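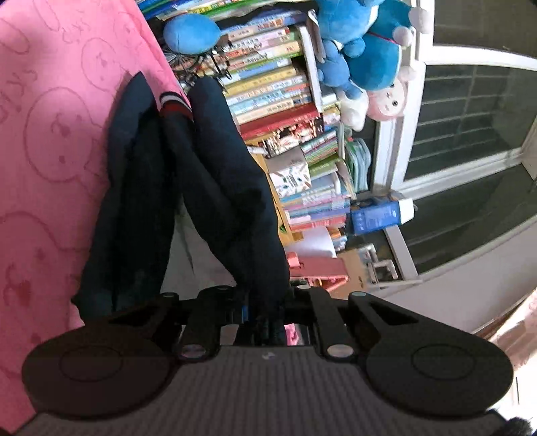

Customers had been asking since the first week of the recall whether a gripper that will not let go of a jacket is broken or merely loyal, and Stokix would like to answer that it is broken.

GRONDUTVILLE, February 9, 2018. Stokix is extending its voluntary recall of the Drotbridge hand-held gripper to all units sold with the Duman release spring. Owners should stop using the tool on clothing, blankets and anything else they would like back.

The fault is in the release. After more than 600 open-and-close cycles, the spring can lose enough tension that the jaws stay shut when the handle is let go. The tool then holds whatever it was holding, with a commitment our sales brochure promised and our engineers did not intend. Stokix has received 19 reports of jammed jaws. Five involved pinched fingers, all of them belonging to people trying to pry the jaws apart by hand. Please do not do this.

Our first notice, sent to dealers last March, described the problem as "extended grip performance." We have been asked to stop using that phrase and have agreed.

The Drotbridge was sold for practice work in ordinary homes, where things hang over other things and shelves are full. Our cycle tests used a foam block on a bare bench. The foam block never complained. New tests use sweaters, towels and bedding, and the replacement spring has to release each of them 200 times in a row before a batch ships.

If your gripper jams, switch it off, support the weight of the item and turn the release screw under the handle to the left until the jaws open. Do not cut the garment. One owner did, and we have paid for the coat.

Replacement springs are free and are fitted at the Stokix service counter in Grondutville or by any Drotbridge dealer. Bring the tool, with or without laundry attached.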